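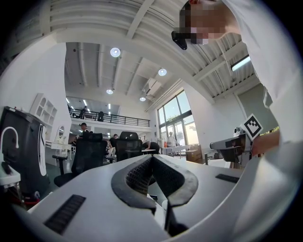

8 Sep 2022

Quick one before work. Went to the opening at the Miltitham last night, the little gallery over the old shoe shop, and I want to get it down before I forget which room was which.

The show is called Pornevby. It's the name of a village, or was, the wall text is a bit vague on that. Prints mostly, some textiles, one sound piece in the stairwell that I walked past twice thinking it was the heating. Runs for 5 weeks so plenty of time if you're local.

Got there late. Bus. Missed the speech, caught the end of the clapping. Wine was gone but there was fizzy water and a bowl of those salty almonds, so fine.

Front room first. Big linocuts of roofs. Black ink, very flat, paper the color of weak tea. I didn't love them right away and then I did – went back after the second room and stood there a good while. The artist leaves the gouge marks in the sky so it looks like weather. I tried that in a class back in May and mine looked like I'd dropped the block down some stairs.

Second room, textiles. Mixed bag. The two long hangings by the window are great, rust and a really dirty green, stitched over and over until the cloth puckers. The smaller framed ones felt like samples. Nice samples. But behind glass you lose the whole point, you want to see the thread standing up off the surface and all I could see was my own coat. Somebody next to me said the same thing so I'm not just being grumpy.

Also the lighting in there. One spot aimed at the fire door. Why.

The room I really want to talk about is the back one. It's been given over to a print workshop called Ulik, who share a studio out past the ring road, and they've hung nearly 100 small proofs edge to edge. No frames, just pins. Failed ones too, with the color out of line or half the plate not inked. You can follow one image – a boat shed, I think – going wrong in different ways all along one wall until it comes right. Then it goes wrong again! I love seeing that stuff. I'd happily go to a whole show of only bad proofs.

They sell them as well. Unframed, in a plain sleeve. The big roof linocuts are 600 each which is out of my world, fair enough for the size and the labor, but the proofs were priced for normal people and there was a proper line at the desk. I bought one of the wrong ones. Purple shed, sort of smeared on the left. It's leaning on the bookcase now and I keep looking over at it.

Food after. Türkmen, the cafe on the corner, still open at nine thank god. Lentil soup and that flat bread with the seeds. They've got pictures up on thier walls too, always have, and there was a new one by the till, a tiny watercolor of a teapot that I liked more than half the textiles. Didn't ask if it was for sale. Should have.

Things I'd change if anyone asked me, which they won't. Titles. The labels are all by the door on one sheet so you read it, walk in, forget it, walk back. By ten past eight there was a little traffic jam of people doing exactly that. And the sound piece needs to be somewhere you can stand still. It's apparently a recording of looms, someone in the line told me, and I'd like to have heard it properly instead of getting a clack clack between other peoples coats.

Still, go. Go on a weekday if you can, the stairs are narrow and the back room fills up fast. They're open till six, later on Fridays I think, check the door. Free to get in, box for donations at the top.

I'm going back for the roofs. And maybe a second proof, if the blue one with the thumbprint hasn't gone. Right, bus in four minutes, haven't found my shoes. More about the frame situation later, I've got a piece of old oak that might almost be the rihgt length.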